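Carden Surface-Mounted Linear Luminaire, Opal Diffuser

Product group: Indoor lighting, general areas
Range: Carden
Supplied by: Cleltgate Lighting Supply

Overview

The Carden is a surface-mounted linear luminaire for ceilings in workshops, stores, classrooms, corridors and general work rooms. It consists of a folded steel body, a removable gear tray and an opal diffuser that clips along both long edges. The light source is a pair of LED boards fixed to the gear tray. The driver sits between them and can be changed without taking the body off the ceiling.

The range replaces the older Lallau batten, which is no longer stocked. Fixing centres have been kept the same as on the Lallau, so that existing ceiling holes can be used again in most cases. The cable entry has moved. On the Lallau it was at one end only; on the Carden there is a rear entry at the centre and a knock-out at each end.

Versions

The Carden is made in a short and a long body. Both are available with a fixed output driver or a dimmable driver. The emergency version is made in the long body only, as the battery pack does not fit the short gear tray.

Short body, fixed output: stock item
Short body, dimmable: stock item
Long body, fixed output: stock item
Long body, dimmable: stock item
Long body, emergency, fixed output: made to order
Long body, emergency, dimmable: made to order

Made-to-order versions cannot be returned once production has been confirmed in writing.

Light output and diffuser

The opal diffuser is extruded in one piece and closed by moulded end caps. It spreads the light evenly along the length of the body and the individual LEDs cannot be made out at normal mounting heights. A prismatic diffuser is available for rooms where screens are in use for most of the day. It gives a narrower spread and less light on the upper walls, which can make a low room look darker than the figures suggest. Where there is doubt, order one of each and compare them in place before the full quantity is released.

Colour temperature is set by a slide switch on the gear tray, with a warm, a neutral and a cool position. The switch is set to neutral when it leaves the works. It must be moved with the supply isolated. Check every luminaire in a room before the diffusers go back on, as a single fitting left on the wrong setting is easily missed until the whole run is lit.

Positioning

Surface luminaires should be placed with regard to the work below them and not only to the centre lines of the room. A row directly over a bench puts the worker's own head and hands between the lamp and the task. A row set slightly forward of the bench edge, or two rows with the bench between them, gives softer shadows and fewer complaints.

Glossy surfaces need separate thought. Smooth plastic housings, polished metal, varnished tops and sheet glass all return an image of the luminaire to anyone standing at the wrong angle. A long, narrow light source appears on a curved surface as a stretched bright streak. The diffuser lowers the contrast of this streak but does not remove it.
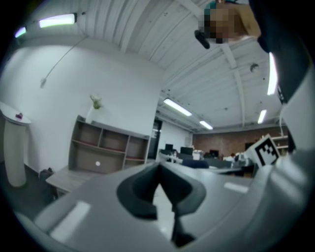

For rooms where fine inspection is carried out, the dimmable version is recommended together with local task lighting. The general lighting can then be brought down while the task light is in use. Where no task lighting is planned, fit the prismatic diffuser over the inspection area and the opal diffuser elsewhere. The two types can be mixed in one continuous run and the joint between them is covered by the standard coupling sleeve.

Light-coloured ceilings and upper walls help the opal version considerably. In a room with a dark ceiling the side spill is largely wasted, and closer row spacing will be needed to reach the same level at bench height.

Mounting

The body is fixed through two slotted holes in the back plate. The slots allow a small amount of sideways correction after the screws have been started. Do not enlarge them. On plasterboard ceilings, fix into the joists or use a fixing made for the purpose and rated for the load. The screws and plugs in the accessory bag are for concrete and solid timber.

1. Isolate the supply and prove it dead.
2. Release the diffuser by pressing one long edge inwards, starting at an end.
3. Undo the quarter-turn fasteners and let the gear tray hang on its retaining cords.
4. Feed the cable through the chosen entry and fit the grommet supplied.
5. Fix the body to the ceiling and tighten both screws.
6. Connect the cable at the push-in terminal block and fit the strain relief.
7. Set the colour temperature switch.
8. Close the gear tray, then clip the diffuser in place along its full length.

The retaining cords carry the weight of the gear tray only. They must not be used to support the diffuser, a tool bag or the emergency battery pack while it is being changed.

For continuous runs, the end caps between neighbouring bodies are removed and replaced by coupling sleeves. Through-wiring is available as an accessory and is laid in the channel behind the gear tray. Line up the whole run with a string or laser line before the final tightening. Small errors at each joint add up, and they show clearly once the diffusers are lit.

Electrical notes

The Carden is for connection to fixed wiring by a competent person. The body must be earthed at the marked terminal. The driver has a start-up current that limits the number of luminaires on one protective device; see the table in the instruction sheet for the version ordered. This limit is reached sooner than the running load alone would suggest, and it is the usual cause of nuisance tripping when old fluorescent battens are replaced one for one on the same circuit.

The dimmable driver needs two control conductors in addition to the supply. These may run in the same cable as the supply conductors if the cable is suitable. Push-button dimming is possible from ordinary retractive switches. Do not use illuminated push buttons, as the small current through the indicator can be read by the driver as a command.

If several luminaires on one push-button circuit fall out of step, hold the button down until all are at full output, release it, and repeat. If they fall out of step again within a few days, the control line is probably too long and a central controller should be fitted.

Surroundings

The standard body is for dry indoor rooms. It has no gasket and is not suitable for washrooms, unheated outbuildings or any area that is hosed down. For these, see the Fröhlich sealed range, which uses a moulded body and stainless clips. The Carden and the Fröhlich do not share spare parts.

Rooms with fine dust, such as joinery shops, can be fitted with the Carden if the diffusers are cleaned regularly. Dust settles on the inside of the diffuser through the cable entries if the grommets have been left out. Luminaires returned with dust inside and no grommet fitted are not accepted as faulty.

Cleaning and care

Wipe the diffuser with a soft cloth, warm water and a little mild soap. Do not use solvents, glass cleaner or abrasive pads. Dry rubbing builds up a static charge which attracts more dust within a short time. The painted steel body can be cleaned in the same way with the supply isolated. The LED boards should not be touched or wiped. Loose dust may be removed with a soft brush.

The emergency version has an indicator lamp in the end cap. Steady green means that the battery is being charged. No light means that the permanent supply is missing or the battery is not connected. The battery is sent out disconnected and must be plugged in during installation.

Spare parts

LED board, short
LED board, long
Driver, fixed output
Driver, dimmable
Opal diffuser, short or long
Prismatic diffuser, short or long
End cap, pair
Coupling sleeve
Retaining cord, pair
Emergency battery pack

LED boards are sold in pairs. A single new board beside an old one gives a visible difference in brightness. Quote the code on the label inside the gear tray when ordering, as boards from early production use a different plug.

Packing and delivery

Short bodies are packed singly. Long bodies are packed in cartons of 2 with the diffusers in separate sleeves. Cartons must be stored flat and must not be stood on end, even for short periods, as the diffusers take on a bow that does not fully recover. Stock items ordered before 2 pm leave the warehouse the same working day. Collection on a Saturday is possible by arrangement with the trade counter.

Delivery time for made-to-order versions is 27 working days. Transport damage must be noted on the delivery paper before signing. Diffusers should be taken out of the sleeve and checked on arrival, since scratches reported after fitting cannot be traced to the carrier.

Technical questions

Row spacing and circuit loading can be checked by the lighting desk before an order is placed. Please send a dimensioned plan, the ceiling height, the colour of ceiling and walls and a short note on the use of the room. Contact: Bastian Wiegand, lighting desk, Cleltgate.

The February edition of the instruction sheet replaces all earlier ones. The wiring diagram for the dimmable emergency version has been corrected in this edition.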